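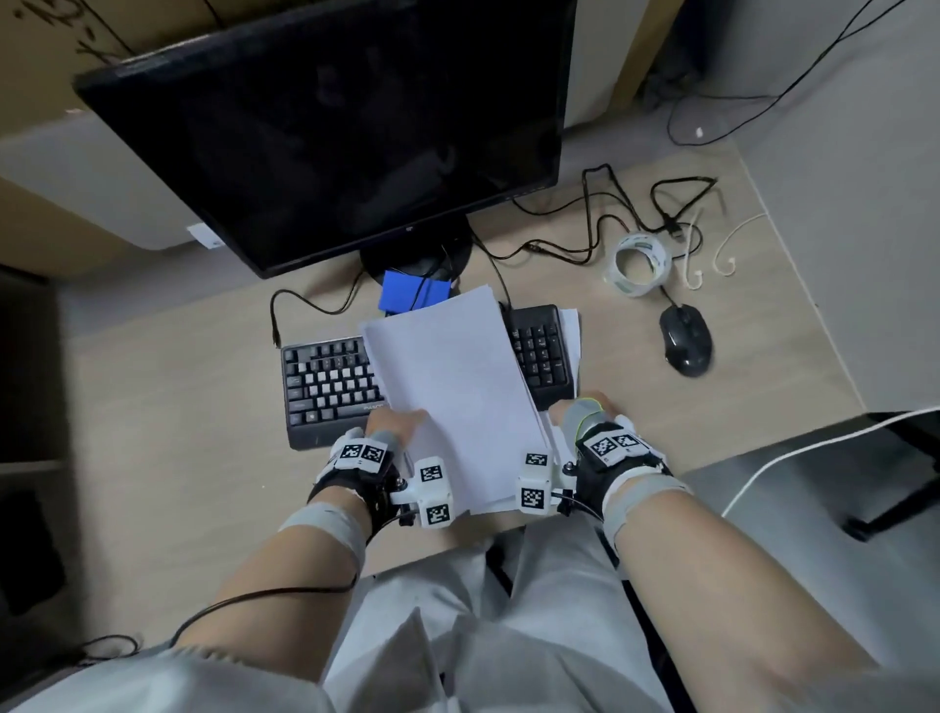 A stack of paper held over the keyboard at a desk with the monitor switched off.

Skukargate publishes desk-clearing procedure

Skukargate has issued a written procedure for clearing office desks, drafted by Woo-jin Heo and covering 104 workstations at its Dunon site. Loose cables are to be coiled and tied before storage.

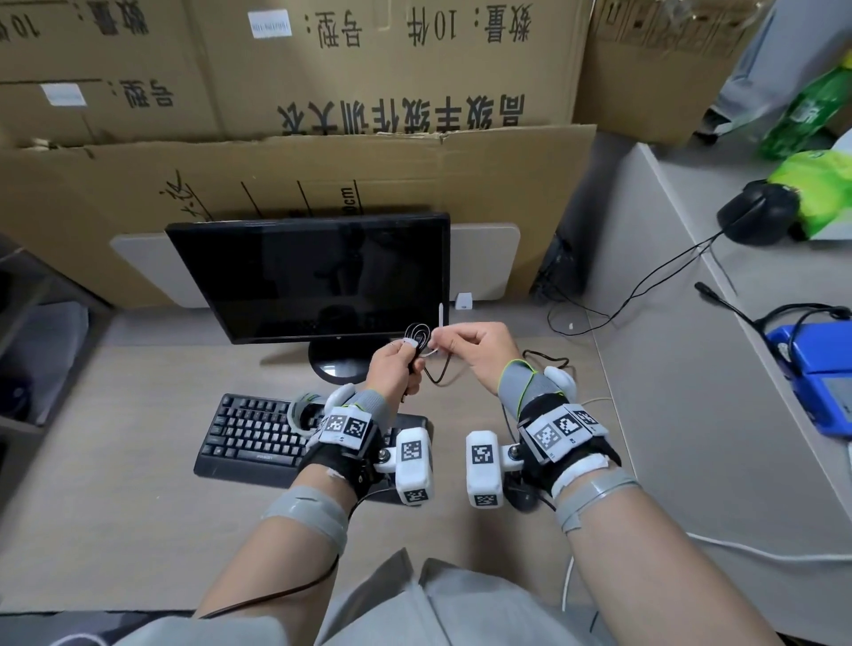
Coiled black cable in hand at the desk.

Ties are trimmed with scissors – knives are excluded. Spare strips stay with the desk kit.

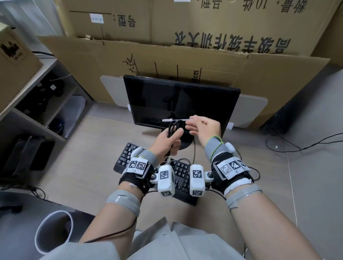

Black-handled scissors and a thin white strip.

Paper is squared by hand and boxed by size. The procedure takes effect in September.

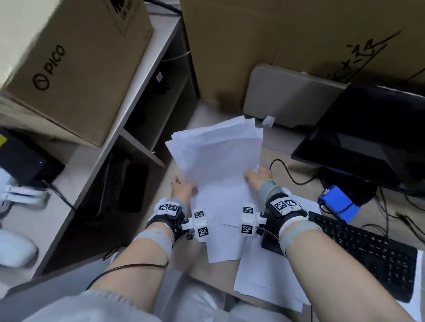
Contact
Bit-na Yang, Skukargate, Dunon, extension 401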